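The Isia Laundry Basket, Low Ribbed Model, in Cream
From the Jomham collection, at the Kerudbridge shop and online

If you've ever carried a load of wash down the hall leaving a trail of socks behind you, you already know why we get a little excited about baskets. We've been selling household goods at Kerudbridge for a good while now, and in all that time the question we hear most often at the counter is a very simple one: do you have a basket that fits in front of the washer and doesn't get in the way? The Isia is our answer, and it's the one most of us on the shop floor took home ourselves.

It's a low, rectangular basket, more of a deep tray if you like, in a light cream color that goes with pretty much anything you're likely to have in a laundry room. The front has fine vertical ribbing, and the rim is rounded all the way along. We mention the rim first when people ask because it's the part your hands and forearms meet a dozen times every wash day, and if you've lived with one of those sharp-edged bargain baskets (we have, and we still remember it) you'll feel the difference the first time you pick this one up.

The low height is what makes it so handy with a front-loading machine. You can slide it right up under the open door, reach into the drum, and let things drop straight in. No lifting each armful up and over a tall side, and far fewer runaway socks on the floor. It's just as useful going the other way, when you're sorting before a wash and want to pick through the darks one piece at a time — checking pockets, turning sleeves the right way out, all those little jobs that go faster when everything is in easy reach. 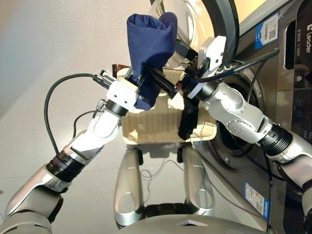 The Isia in cream, set in front of a stainless-steel front loader, with dark laundry in hand.

The pale color does more work than you might expect, too. Dark things are easy to spot against it, so that last black sock doesn't sit in the bottom until next week. And yes, people do ask us whether a light basket shows the dirt. It'll show a smudge now and then, of course it will, but a damp cloth and a drop of dish soap take care of it, and ours at the shop gets handled all day long and still looks presentable.

Sizes

We carry the Isia in two sizes. The regular is 20 inches long and 11 inches deep from front to back, and it's the one we'd suggest for most homes. It holds roughly one everyday load from an average machine, with a bit of room left if you're not the type to pile it to the ceiling. The small has the same depth but a shorter length, and it's a sweet size for baby clothes, dish towels, gym things, or a shelf in a narrow closet. Both come in cream. We had a gray for one season and it may come back in November, so do ask if you have your heart set on it.

Please measure before you order! Measure the floor in front of your machine with the door open, and then measure the shelf where you're planning to keep the basket. We're always glad to take a return, but we'd much rather save you the trip.

Using it with the Khan stand

A lot of our customers buy the regular Isia together with the Khan folding stand, which brings the basket up to a comfortable height for anyone who'd prefer to do less bending. The rim rests on the two side rails and the basket lifts out again without any clips or catches. The stand folds flat against the wall when you're done. It fits the regular size only, and it's sold separately. If you're buying the small, a plain stool or the top of the dryer does very nicely.

Looking after it

Wipe it down with warm soapy water and dry it with a towel. Skip scouring powder and the rough side of the sponge, because the ribbing will hold on to the grit and you'll be at it with an old toothbrush for longer than you'd like. For the grooves themselves a soft brush is best, worked up and down along the lines. Keep the basket away from heaters, and don't leave it in full sun for weeks at a time if you want the cream to stay cream.

If you stack them, put a folded towel between the two so the rims don't rub.

Ordering and returns

Both sizes are usually on the shelf at Kerudbridge, and we ship in 3 business days when they're in stock. You have 90 days to change your mind, even if you've used it, as long as it comes back clean and in one piece. Just bring your receipt or your order number. Baskets bought with a Khan stand can be returned separately, so you can keep the one and send back the other.

If you'd like to see the basket before you decide, come by the shop any morning. There's a display model by the laundry shelves, and you're very welcome to pick it up, carry it around, and see how it sits on your hip.

You might also like: Khan folding stand, Jomham mesh wash bags (set of 3), Jomham clothespin pouch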